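# Pravier grip log: README

Hi, and thanks for downloading! I put this together because I kept getting emails asking for "the grip numbers," and I got tired of zipping up the same folder over and over. So now it lives in one place and I can just send a link.

## What you get

Readings from 22 people who use a myoelectric hand, plus me (I've had mine long enough to be picky about it). Everybody wore the same forearm cuff, two sensors on the flexor side and two on the extensor side, and squeezed a rubber bulb while the cuff listened to the muscles. Each person has a folder, and each folder has:

- `raw.csv`: straight off the cuff, nothing cleaned
- `smooth.csv`: the same thing after my filter
- `notes.txt`: whatever I scribbled down at the time, typos included

The sample rate is 500 per second for everything. Timestamps start at zero for every file, so don't try to line up two sessions by the clock. I did that once and lost a whole evening to it!

## How a session went

You sit down, the cuff goes on, and we wait a few minutes for the skin contact to settle (dry winter skin is the worst for this). Then you squeeze on a beep, hold, and let go on the second beep. There were 80 squeezes per person, split into light, medium and "crush it." People got a break whenever they asked for one, and the breaks are marked `P` in the last column.

The squeeze targets came from a little timer program called Erik. It's in the `tools` folder. It's ugly and it works on my laptop, and that's as far as my promises go.

## Stuff that will trip you up

Folder 17 has channels two and three swapped. I've left it that way in the raw file and fixed it in the smooth one, so if your plots look weird, start there.

The bulb drifts. By the end of a long session it reads a bit high even when no one is touching it, and I never came up with a correction I liked. Bogdan Surdu wrote one that does a decent job (`tools/drift_bs.py`), but it gets confused by the breaks, so cut those out first.

Also, "medium" means medium for that person. I let everyone pick their own, and they're all over the place. Please don't compare raw medium values between people and then write to me about how noisy the data is :)

## Using it

Do what you like with it, school projects included. If you publish something, mention Pravier and drop me a line, I really do like reading these. Please don't try to work out who anybody is from the notes files.

The smoothing script needs the Sandu library, the older version. The newer one changed how it handles gaps and I haven't caught up.

## Changes

Jul 21, 2019: added the last two folders, fixed the header row in `smooth.csv`, threw out a duplicate.

Next on my list is a set with the elbow bent at different angles, which I'm hoping to start in August.

## Comments

**Guido Sala**: Is the beep time in the file anywhere, or do I have to guess it from the signal?

**Author**: Column six! I forgot to label it, sorry. Fixing that now.

**mira_k**: Drift script works great once the P rows are gone. Thank you both.

## Related

- Itstead cuff wiring notes
- Erik timer, stand-alone version
- Pravier socket comfort survey
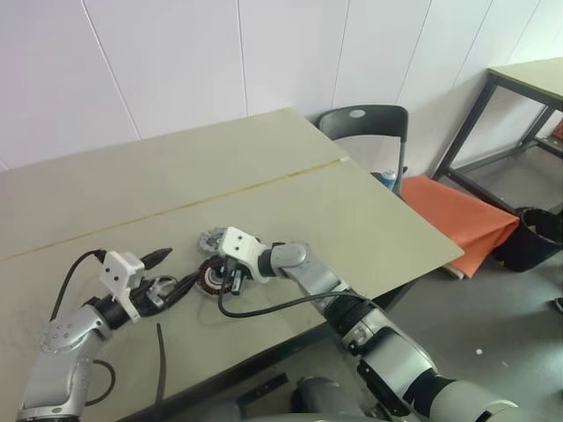 If you only have time to open one folder, make it the first one, where my notes are the longest and the sensors behaved themselves the whole way through.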